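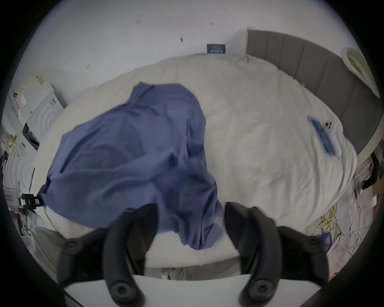

Luvilen is the after-school robotics club at Londbridge, started by Cherry Mae Tagle with 15 students and one borrowed classroom. Two-finger grippers, mostly. This term is cloth, which is harder than blocks. A crumpled blue cloth on a big bed with a wrinkled duvet, fingers wide open, go. Students plan the grab, run it, write it up. Grades 6 and up, no experience needed, just bring a notebok. 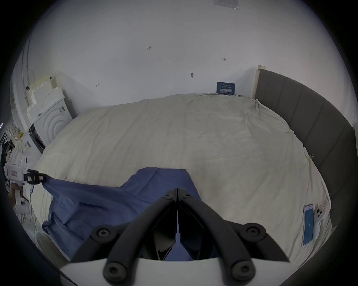
WHAT WE DO
Two grippers, one cloth. One pinches a corner and pulls it taut, the other comes in from the front. Lakmal Khondokar coaches the pairs. Meets from November on, 9 weeks. Dues $200, ask us about help with that. Sign up at teh front office.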